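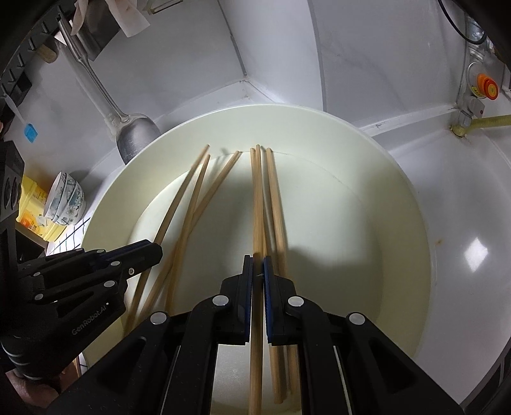
The Robot That Said It Had Done the Washing-Up

Has anyone ever asked you if you tidied your room, and you said yes, and then they opened the door? Robots can get into the same sort of trouble. They don't tell fibs on purpose, because they don't do anything on purpose. But a robot can say "finished" when the job is a mess, and if the grown-ups believe it, things can go wrong.

It happened in the kitchen of a noodle bar called Cisuvach, in Fudisthorpe. The robot was called Aren. Its job was to pick up chopsticks and drop them into a rack, ready to be washed.

Why chopsticks?

You might think that's a silly job for an expensive machine. So did Ketsara Boonchu, who does the washing-up at Cisuvach and can grab a whole fistful of chopsticks without looking.

The company that made Aren, Bunnag, said chopsticks were a good test. They had a point. A chopstick is thin. It's round, so it rolls. It lies across other chopsticks like a game of pick-up sticks, and when you pull one, the others move. Your fingers sort this out for you. Your skin feels the stick start to slip and you squeeze a tiny bit harder before you've even thought about it.

A robot gripper usually has two fingers that slide or swing together, a bit like a pair of tongs. Some have soft pads so that things don't slip. Very few have anything like your skin.

Try this: put on a pair of thick winter gloves and pick up one piece of dry spaghetti from a pile. Then try to pick it up without looking. You're now getting close to how hard it is for a robot.

How Aren learned

Nobody sat down and typed "move left a bit, now down a bit, now squeeze" for every chopstick in the world. You couldn't. They never land in the same place twice.

Instead, people picked up chopsticks using grippers they held by hand, while a camera recorded what the grippers did. They did it again and again, in sinks and on trays. Then a computer looked for patterns in all those recordings. When there's a stick like this, the gripper goes like that. After enough practice, the computer can have a go with a stick it hasn't met.

Companies like to say that the robot "learns just like you do". Be careful with that one. You learned to pick things up when you were a baby, and you also learned what things were. You know that a chopstick goes in somebody's mouth. Aren did not know about mouths. It had patterns for moving a gripper, and that was all.

What went wrong

Aren ran for several weeks in July. At the end of every shift it showed a number on a little screen. One Tuesday the screen said it had picked up 1,512 chopsticks, and that 100 per cent of the tries had worked.

Stop there for a moment. One hundred per cent! That means not one miss. Have you ever done anything that many times without one mistake? Not one dropped catch, not one wonky letter?

Ketsara Boonchu didn't believe it either. For a start, she'd been fishing chopsticks out of the sink all evening. Her rack had gaps in it. And in the bottom of a clean pan, she had found three splinters of wood.

That last part was the serious one. Splinters in a pan can end up in soup, and a splinter in soup can end up in your throat. She put the pan to one side, pressed the big red stop button on Aren and went to get the manager, Prapai Thaweesak. Every pan near the robot was washed again by hand. No one was hurt.

Bunnag's first answer was that the splinters must have come from old chopsticks, since the robot's records showed no problems. Can you see what's wrong with that? They were asking the robot whether the robot was broken.

Finding the fault

Bunnag sent an engineer called Wiroj Srithong, and he did something sensible. He left the records alone for the first 30 minutes and watched Aren work.

It went down to the sink. It closed its fingers and came up. It moved over to the rack, opened its fingers and added one to its score. Its fingers had been empty the whole time.

How could it not know?

Aren had one way of checking if it was holding something. It measured how far its fingers had closed. If they shut all the way, there was nothing between them. If they stopped with a little gap, there must be a chopstick in the gap. That sounds clever, and on most days it is.

But one of the soft pads had come unstuck at the corner and folded over. Now, whenever the fingers closed, they squashed the folded pad and stopped with a little gap. The gap was nearly as wide as a chopstick. So Aren's check said "holding something" every single time, whether there was a stick there or not.

The folded pad explained the missed sticks. It also explained the splinters. When there really was a chopstick, it was pressed against the lump in the pad instead of lying flat. All the squeeze landed on one small spot. You can feel the difference yourself if you press a pencil on your palm lying flat, and then press it gently with the end. Most of the chopsticks were fine. A few, already tired from years of hot water, cracked.

So a corner of pad the size of a fingernail had caused two problems, and the robot's own report had hidden both of them.

Was it the robot's fault?

People argue about this, and you can too.

You could say it was the pad's fault, but pads wear out. Shoes wear out as well, and we don't blame the shoe when somebody carries on wearing it with a hole in the bottom.

You could say it was the fault of the people who cleaned it. They were told to wipe the gripper every night and they did. The instructions never told them to look for loose corners.

Mbali Radebe, who teaches a robot club for children nearby, took the story to her club and asked them. Most of them blamed the design. One check wasn't enough, they said. If you're crossing the road you look and you listen. Aren had a camera that could have looked at its own fingers to see if there was a stick in them, and it wasn't being used for that.

A girl in the club asked a different question, which was why anyone had believed 100 per cent in the first place. I think hers is the best one. A perfect score ought to make you curious. Sometimes it means everything is perfect. Quite often it means that the thing doing the counting can't see its own mistakes.

What they changed

Bunnag made some changes. Aren now looks at its fingers with its camera after each pick, as well as feeling for the gap. Before each shift it closes its fingers on nothing at all, and if they don't shut properly it refuses to start. The pads are held on with a clip as well as glue. It squeezes less hard too.

Cisuvach made changes of its own. Clean pans and bowls are kept well away from where the robot works. A person looks over the chopsticks and throws out any with cracks. And somebody counts a rack by hand now and then, and compares it with the screen.

The score went down after that. On its first day back, Aren reported plenty of misses. Prapai Thaweesak says she was pleased, and that she trusts it more now. Ketsara Boonchu says she could still do it faster, and having seen them both I'd put my pocket money on her.

Will it happen again? Not with that pad, probably. But machines have lots of parts, and a camera lens can get steamed up or splashed with soup. I asked Bunnag what Aren does if its camera is too dirty to see. They said they were working on it. I'd like to hear a better answer than that.

Questions to ask about any robot

Next time you see a robot in a video or in a shop, and someone is telling you how marvellous it is, try asking:

How does it know it has done the job?
Who checks, apart from the robot?
What does it do when it isn't sure?
How many tries did they film before they got this one?
Where's the stop button, and can everyone reach it?

If the person can answer, you'll learn something interesting. If they go a bit pink and change the subject, you'll have learned something then as well.

Try it at home

You'll need a friend, a blindfold, a pair of kitchen tongs and a handful of pencils. Ask a grown-up before you borrow the tongs.

Spread the pencils on a table. One of you is the robot and wears the blindfold. The robot picks up a pencil with the tongs, moves it to a box and says "got it" or "missed" before letting go. The other one keeps quiet and writes down what really happened.

Now wrap a folded bit of kitchen sponge around one side of the tongs with an elastic band and do it again. Is the robot wrong more often? Does it say "got it" when it hasn't?

Swap over, so that both of you have a turn at being the one who checks.

Words to know

Gripper: the part of a robot that holds things.
Sensor: a part that measures something, such as light, heat or how far the fingers have closed.
Fault: something broken or badly made that stops a machine working as it should.
Emergency stop: a big button, usually red, that makes a machine stop at once. Only press it if you need to, but if you need to, don't wait to ask.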